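Spent the afternoon on the toy and picnic things before the move. Posting as I go, mostly so I remember which box is which.

1/ We're leaving the flat in Abu Hammour at the end of July. The shipping firm charges by volume, so anything small and hollow has to earn its place. Plastic cups are the worst for this.

2/ Started with the kitchen drawer under the kettle. It had picnic cups, play cups from the children's tea set, and lids for cups we no longer own. The lids went straight in the bin.

3/ My method, such as it is: tip one drawer into one big open box, with everything lying flat on the bottom. If it's piled up you only ever sort the top layer.

4/ A box with low sides at the front works best. I tried a deep Duvon storage crate first and my back complained after ten minutes. Put whatever you use on a table, not on the floor.

5/ Only a few things go in at a time. I did a whole drawer in one go last year when we left Skellurton and ended up putting half of it back unsorted.

6/ Three questions for each item. Has it been used since Easter? Does it fit inside something else? Would I buy it again? Two out of three and it comes with us.

7/ Cups that stack get packed in a sleeve made from an old tea towel. Cups that don't stack get filled with socks. Socks have to travel anyway.

8/ The shipping quote so far is 1,145 for the kitchen and toys, and 2,504 if we take the bookcase too. The bookcase is staying – it was wobbly when we bought it.

9/ Someone asked about labels. I use masking tape and a thick pen, on two sides and never on the lid, as lids get swapped. Room first, then contents, then a number that matches the list in my phone.

10/ The list is in Statidora, the free version, which stops you at 500 entries. I'm grouping things to stay under that, so "play cups, mixed" is one line.

11/ Old boxes are fine for sorting even when the inside is scuffed or peeling. Wipe them out first and keep the clean ones for packing. I wasted a good box on garden tools once and everything in it smelled of compost.

12/ Still to do: baking tins, the drawer with the batteries, and the bag of odd puzzle pieces I've been avoiding. I'll do the tins after supper – they nest, so they should be quick.

13/ A green cup and a few other small things are next on the table. Last lot before I stop for tea.
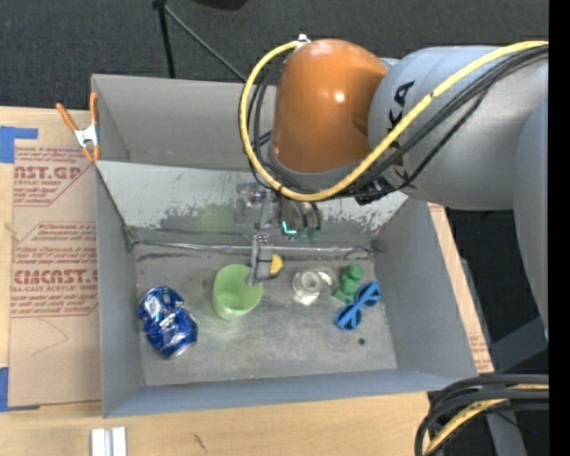

What do you do with plastic cups that are too scratched to keep using for drinks?

Use them for pens, seedlings or rinsing paintbrushes, and recycle the rest if your local collection takes that type of plastic.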